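4. The Household Task Unit

4.1 Setting and participants

The second half of the module moved the student teams out of the teaching laboratory and into a domestic kitchen. The earlier weeks, described in Section 3, had used coloured blocks on a plain bench, and by April most teams could complete the block exercises without help. Staff were concerned that this gave a false sense of how far the skills would carry. A block has one size, one weight and six flat faces, whereas a fork or a soft cloth has to be approached in its own way.

The module is offered in the second year of the engineering programme and is assessed by project. In the year reported here, 11 teams took part. Each team was asked to choose a short household task, to write a plan for it in ordinary language, to record demonstrations of the task with the two-armed platform, and to train a simple control policy from those recordings. The teams used the Mirero task sheet, a two-page form developed for the module, which asks for the objects involved, the arm that should handle each one, the starting positions and the conditions under which an attempt is to be counted as complete.

4.2 Choice of tasks

Teams were free to propose any task that could be carried out at a fixed standing position, with no sharp blade being grasped and no heat being applied. Within those limits the proposals varied a good deal. Several teams chose to move a bowl or a cup from one place to another. Two chose to lay out cutlery. One team, working under the name Grekitz, proposed to sort a table of mixed items into those that belong in a kitchen and those that do not, and later reduced this to moving a single mug when the first plan proved too long to demonstrate reliably.

It was decided early on that the surfaces would not be cleared before a session. A team could move the items it needed into reach, but the remaining contents of the worktop and table stayed as they were. This made the work slower. It also meant that the recordings contained the kind of background a household machine would have to cope with, and the teams were required to discuss this in their reports.

Figure 3 shows two of the working positions.

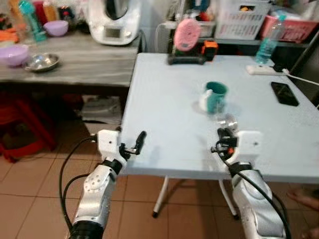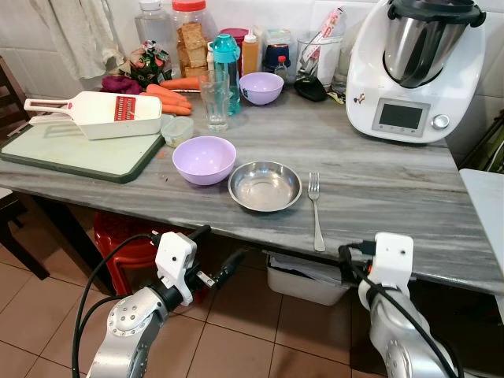 Figure 3. The two-armed platform at a folding table with a teal mug (first view) and at a marble worktop with bowls and a fork (second view). Both views are from the head of the platform.

What did the teams find hardest to teach? Placing an object took more practice than picking it up, chiefly when the object had to be set down close to something else.

4.3 Recording procedure

Each session began with a check of both arms through their full working range, followed by three practice attempts that were not kept. The team then recorded demonstrations in blocks, with one student guiding the arms, a second student resetting the objects and a third completing the log. Roles were exchanged between blocks so that every member had guided the arms at least once before the end of the unit.

Across all teams, 2670 demonstrations were recorded. After review, 2454 were kept for training. The others were set aside for one of the following reasons: an object had been dropped outside the reach of both arms, the log entry was missing or could not be matched to the recording, or the student resetting the objects had entered the working area before the attempt was over. Teams reviewed one another's recordings using the Drutton checklist, and a member of staff settled any disagreement. We had expected the reviewing to be treated as a chore, but a number of students wrote in their reports that it had taught them more about their own technique than the guiding itself.

4.4 Observations

The first observation concerns planning. Teams that wrote long plans did not do better than teams that wrote short ones. What mattered was whether the plan stated clearly which arm was to act first. Where this was left open, different members of the same team guided the arms in different orders, and the resulting policy tended to hesitate with both arms raised. After the mid-unit review, four teams revised their task sheets on this point and recorded part of their data again.

The second observation concerns reach. In the laboratory the bench height had been matched to the platform. In the kitchen it had not, and students had to learn how the front lip of a surface limits the angle at which a gripper can come in. Most teams dealt with this by moving the starting position of the object a short distance back from the edge. One team changed the standing position instead - a sensible choice, though it made their earlier recordings unusable.

The third observation concerns the amount of data. Teams were permitted up to 1000 demonstrations each, and none came near to that limit. Time was the constraint, and in particular the time needed to put objects back between attempts. Future versions of the unit will set a smaller target and require greater variety in the starting positions.

4.5 Assessment

Marks were awarded for the task sheet, the quality of the kept recordings, the written report and a short demonstration to the class. Success of the trained policy carried no marks of its own. This was explained at the start of the unit and repeated at the mid-unit review, as students in the previous year had asked whether a policy that failed would mean a failed project. The reports were marked by two members of staff independently, using the Macapagal scale described in Section 2.3, and the final mark was the mean of the two.

Student responses to the unit are given in Section 5, together with the changes proposed for the coming year.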